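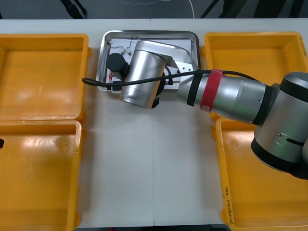
Stallstead Folding Book Fair Table

A folding display table for book fairs, zine fests, author signings and comic conventions. It opens in one piece, stands at standard table height and carries hardcovers without sagging in the middle.

The Stallstead is 68 inches long when open. Folded, it fits across the back seat of most cars. The top wipes down with a damp cloth. A raised lip along the front edge keeps slanted books from sliding off, and it flips under the table when you need the edge clear for signing.

What comes with it
Folding table
2 clip-on book rails
Sign post with clamp, for a poster or price list
Carry strap

Setting up
Lay the folded table on its side and open the legs until each brace clicks. Turn it upright with a second person if you can. Clip the rails to the back edge last. The sign post clamps to either end but should not go on the front lip.

Rails
Each rail holds up to 10 paperbacks face out. Picture books and larger graphic novels fit if you pull the stop forward one notch. Extra rails are sold under the Navlow name and use the same clips. Older Bostel rails do not fit this table.

Table cover
The fitted cover is sold separately in black, navy and oatmeal. It reaches the floor on three sides and leaves the back open so you can keep stock underneath. Machine wash cold and hang to dry.

From a customer
"I used mine at the Mnguni Small Press Fair in February and had it open before my coffee was cold. The strap could be wider. The rails are the reason I'd buy it again." Zinhle Mokoena, poet and zine maker

Orders
Tables ship flat in one carton. For school and library orders, or to rent tables for a festival, write to Lindiwe Swanepoel through the contact form and include your event dates and the delivery address. Replacement braces and clips are listed on the parts page.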